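Equipment Planning Notes: What the Keden Unit Is Planning to Buy, and Why

Posted by Sobia Bangash, equipment planning, Keden 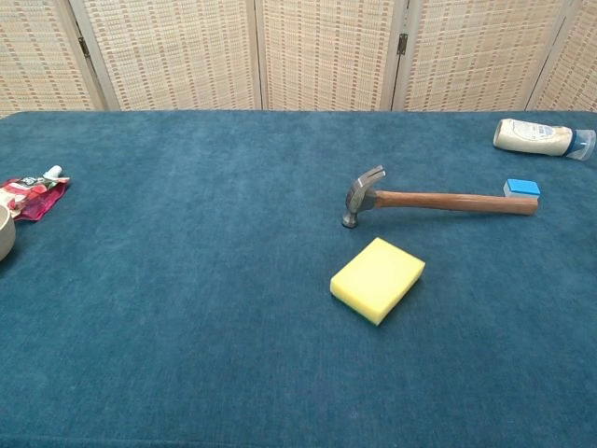

Issue 12, p. 35

1/ The equipment plan for the coming year closes for comment on 23rd December. This thread sets out what we intend to buy for the manipulation program, what we intend to put off, and where we would welcome advice from units that have already been through the process.

2/ The largest single line is a tabletop arm with a parallel gripper. Two suppliers remain under consideration, Prillau and Nosel. Both meet the reach requirement. They differ mainly in service terms and in what is included with the base unit.

3/ The requirement was written from the work itself. Our tabletop tasks use ordinary household and workshop items: a claw hammer with a varnished wooden handle, a yellow sponge, a squeeze bottle lying on its side, a soft pouch with a spout. Any arm we purchase must be able to pick up all of these.

4/ The hammer determines the payload figure. Most of its weight is in the head, and a gripper that closes on the far end of the handle has to resist the turning force as well as the weight. Published payload figures are often given for a load held close to the wrist. We have asked both suppliers for the offset figure in writing.

5/ The pouch and the sponge determine the gripper. A hard jaw with a single closing force will not be accepted. The specification calls for adjustable force and replaceable finger pads, with pads priced separately so that they can be carried under consumables.

6/ On consumables: please budget for them from the first year. Our previous plan contained no line for finger pads or cables, and the cost was met from travel. The new plan sets aside 390 dollars per quarter for pads and 187 dollars per quarter for cables and connectors.

7/ Prillau includes the controller and a mounting plate. Nosel lists the controller as an option. When the two quotations are brought to the same basis, the gap between them is much smaller than the first page of each would suggest. Units comparing offers should ask for a full configuration price before ranking anything.

8/ Service terms. Nosel offers a loan arm during repair. Prillau offers a return-to-base repair with a stated limit of 35 working days. For a unit with a single arm, that is a long period without data, and we have given it considerable weight in the scoring.

9/ Furniture and surroundings are also in the plan, at modest cost. Cloth table coverings in several colors, deep teal among them, are listed as a recurring item. So are folding screens to stand behind the table. A plain, steady background is inexpensive and saves a good deal of effort at the labeling stage.

10/ Household objects should have their own line as well. They wear out, leak, tear and go missing. We now buy sponges and bowls in multiples and record the supplier, so that a replacement matches the item it replaces.

11/ Deferred items: a second arm, a mobile base and a tactile sensing kit. The second arm is the one we regret most. It has been moved to the June review and will be considered again if the first arm is in regular use by then.

12/ Leasing was examined. Usmani quoted for a lease with an option to purchase at the end of the term. The monthly charge was reasonable - the insurance requirement was not. We would look at leasing again for the mobile base, where the technology is changing faster.

13/ Training is budgeted as staff hours and not as a supplier fee. Every operator will complete the safety session before using the arm, including those who have used similar equipment elsewhere. Please allow for this when setting a start date.

14/ Comments on the scoring sheet may be sent to me directly. Replies to this thread will be read, though formal objections must be made in writing through the planning office.

15/ A correction to post 8: the Prillau repair limit runs from the date the arm is received at their workshop. Shipping time is additional, in both directions.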